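4 Care and Sealing of Stone Countertops

This section applies to natural marble tops supplied under the Hemmin name and fitted with the Prinov edge kit. Engineered tops are covered in section 5. Wall finishes and splashbacks are not covered by this manual.

4.1 Before first use

New tops leave the workshop with one coat of sealer. A second coat is applied on site after the adhesive at the wall joint has cured.

1. Clear the countertop and wipe it with a damp cotton cloth.
2. Remove adhesive residue with the plastic scraper from the edge kit. Do not use a metal blade.
3. Let the stone dry overnight with the room ventilated.
4. Carry out the water test in 4.2.

Note: Veins may absorb sealer at a different rate from the surrounding stone. Slight differences in sheen along a vein are normal and are not covered by the warranty. 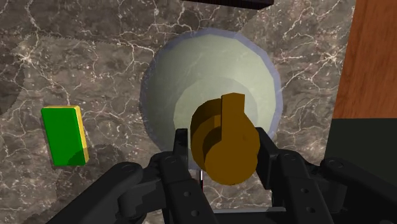

Figure 4-1. Pale bowl on dark gray marble with branching white and light gray veins.

4.2 Water test

1. Place a few drops of clean water on the stone, away from the sink cutout. Include at least one heavily veined area.
2. Wait 20 minutes.
3. Blot the water with a paper towel and check the stone for darkening.

If the stone has darkened, wait until the mark has faded completely, then seal as described in 4.3. If there is no change, no sealer is needed. Repeat the test every January and after any repair to the surface.

4.3 Applying the sealer

Use only Verneo stone sealer, part no. 388. One 100 ml bottle is sufficient for a single coat on a standard top.

CAUTION: Sealer vapor is flammable. Turn off gas burners and pilot lights before opening the bottle. Wear nitrile gloves.

1. Shake the bottle and pour a small amount onto a lint-free pad.
2. Work from the wall toward the front edge in overlapping strokes.
3. Leave the sealer on the surface for the time printed on the bottle label.
4. Buff off all excess with a clean, dry cloth before it becomes tacky.
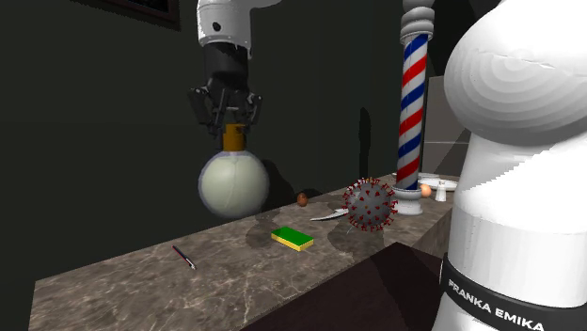 Keep the surface dry until the sealer has cured. Objects may be put back once a dry cloth drawn across the stone picks up no residue. Put felt pads under ceramic items with an unglazed foot, and lift them when moving them across the top.

4.4 Routine cleaning

Clean with warm water and a pH-neutral soap. Rinse and dry. Blot spills of wine, citrus juice, vinegar or coffee immediately; wiping spreads the liquid over a larger area.

CAUTION: Acids etch polished marble whether or not it is sealed. Etching cannot be removed by cleaning. Contact Nekix service and quote form 1695.

Section revised 23 June 2026. Technical review: Ratree Kamolrat.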